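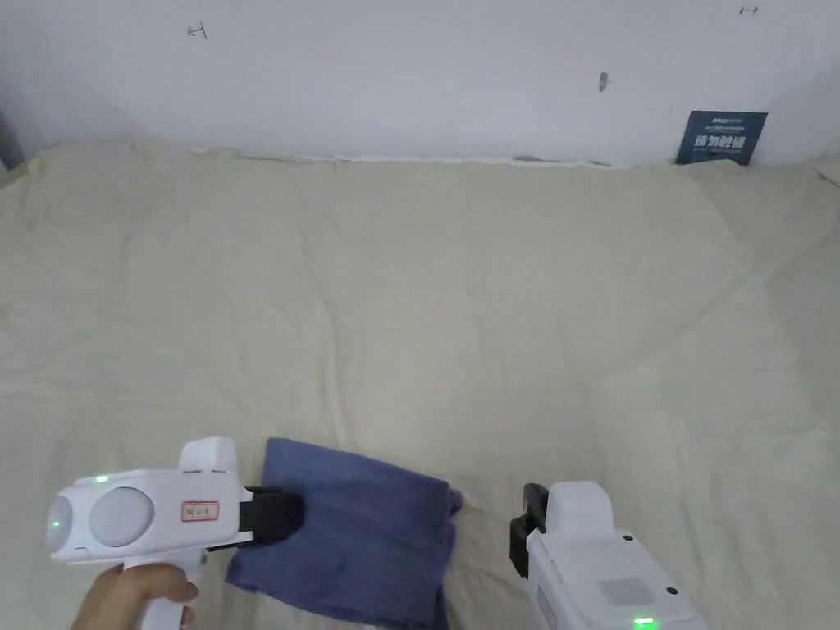

Posted in October by ott_uibo

Cookies help us run this forum. By continuing you accept them. [Accept] [Settings]

Hello all. I look after two hand-held grippers for cloth folding. On the left one the fingers close, but the tips do not meet evenly and thin fabric slides out at the corner. The pivots were tightened after 1,315 cycles and it became worse. Is it the screws or the linkage?

gizella_e
How tight did you make the pivots? On ours, when they are too tight, one finger arrives late. Loosen each pivot a quarter turn, close the fingers by hand, and look at the tips against a white sheet.

charoen_c
I do not agree with Gizella. Pivots must stay at the value in the Velar sheet. I would first take off the tips and clean under them. Lint from dark cloth goes there and lifts one side.

ott_uibo
Thank you both. I have the tool over the bed now and I am looking down along the fingers. 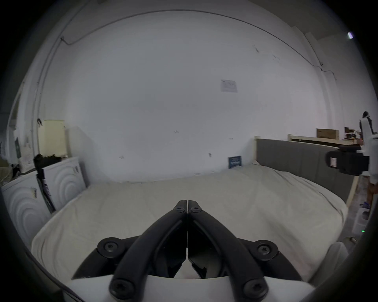
The two small Torx screws at the tips are the ones I never touched. The larger ones on the joints are the ones I tightened, all with the same key and without a torque driver, I must admit.

gizella_e
Then you don't know the value, so the sheet does not help you. Loosen first.

charoen_c
Or borrow a torque driver. It is a half hour of work. Please do not use thread glue on the joints, it creeps into the pivot.

amparo_c
We check ours every 300 cycles and change the tip screws each time they come out. Maybe too careful, but they are cheap.

ott_uibo
I cleaned under the tips and there was lint on one side only. With the pivots loosened a little, the gap is smaller but I still see it. The torque driver comes in 2 days. I will write the values here.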